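Questions people ask me before we start

I'm Kerubo Tanui and I make short animated films, mostly for small firms and the odd charity. These are the things I get asked nearly every week.

How long does a film take?
For 30 seconds of animation, allow 2 months from script to final sound. I know that sounds like ages! Most of it goes on storyboards, and if you change your mind during that stage I really don't mind.

What does it cost?
My last film for Turkora came to £3,899 with music and voiceover. A simpler one for Egilsson was £2,387 — fewer characters, no lip sync, and they wrote the script themselves.

Do I need a script?
No. A page of scribbles is fine, or we can have a chat and I'll write it up.

Who does the voices?
Usually Gunhild Baldursdóttir, who has recorded for me since the Nornix series. You're welcome to use your own person, but please send me a sample first (phone recordings in the kitchen tend to echo).

How many changes can I ask for?
Two rounds at storyboard and one once it's moving. After that I charge by the day.

Can you match our brand colours?
Yes, send me the codes and your logo as a vector file.

Do you work over Christmas?
I close for the second half of December, so get your notes to me before then if you want a January release. 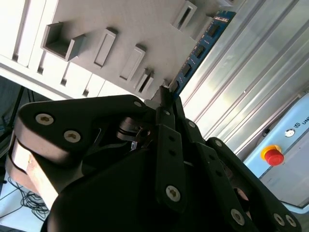
Blue memory module in the slot of a grey task board.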